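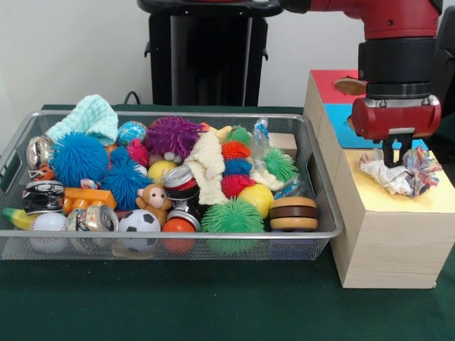
Part-time Children's Room Assistant

Fledden Community Library, Nyitrai Street branch

Fledden Library is hiring a part-time assistant for the children's room. The job is 18 hours a week, mostly afternoons, starting in November. Pay is set by the town scale and is the same at both branches.

The children's room has over 1301 picture books and a toy lending shelf used by 51 families. You will check items in and out, shelve returns, set up for story hour at 3:30 p.m. and help parents find what they came for. On quiet afternoons there is mending to do – mostly torn pages and loose spines.

Toys are sorted and wiped down before they go back on the shelf. Training is given on our catalog system, Pruline, in your first two weeks. 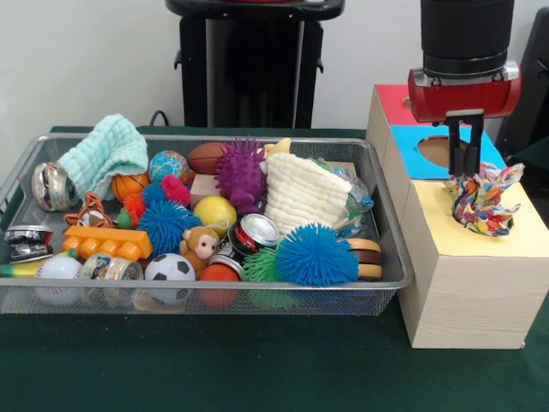 Toys, balls and cloths in a wire-mesh tray, with wooden boxes alongside.

You should have:
A high school diploma or equivalent
Some experience with children under eight, paid or unpaid
The ability to lift a full book crate and push a loaded cart
Clear handwriting for shelf labels

A second language is useful. A driver's license is needed only if you want to cover shifts at the Gronholm branch.

To apply, pick up a form at the front desk or write to Fledden Library, 786 Nyitrai Street. Send the form with a short letter – 300 words at most – and two references. Interviews are held at the library and take half an hour. A background check is required before the first shift.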